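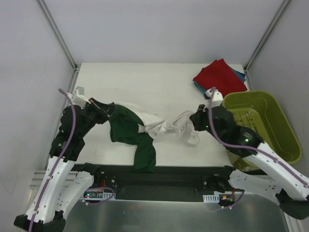
Can machines fold the washing yet?

Razia Bangash has been asking this question for the Shehu chores pages since April last year. So far the floors are mostly sorted, the dishes are halfway there and the laundry is still a slog. This gallery looks at folding, the chore readers write in about most. A shirt changes shape each time it's picked up, and a machine has to find the sleeves and the hem all over again.

We asked readers how long they spend on it. We had 158 replies, and the usual answer was 14 minutes a load. Any machine that wants the job has to get near that without someone standing by to help. 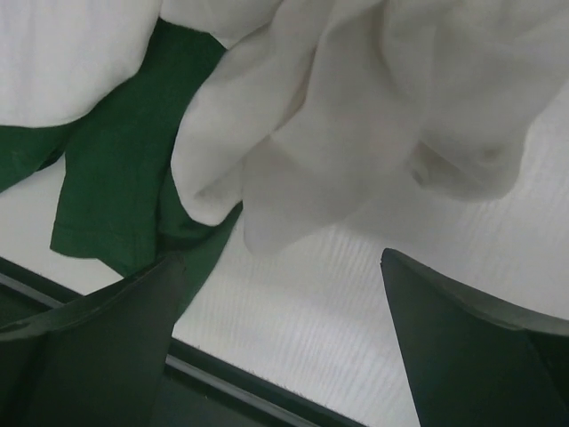

Green knit and white cloth at close range, with both gripper fingers open. The stitched hem is the sort of edge a folder needs to find.

Towels are the easy end of the job. They have four corners and no inside. T-shirts are harder, and anything inside out is harder again — most people flip a sleeve without thinking about it. Fitted sheets we've left off the list for now.

Two arms help a lot. One can hold a shoulder while the other looks for the far end, and pulling the cloth between them takes out some of the bunching.

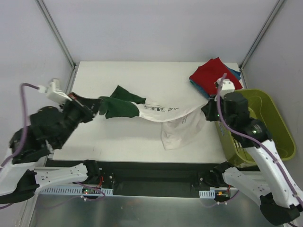 Fatima Oyewole: I'd put up with slow. If it took six hours and did the lot overnight I'd be happy, as long as I didn't have to turn everything right side out first. Matching socks would be worth paying extra for.

Next gallery: stacking shelves.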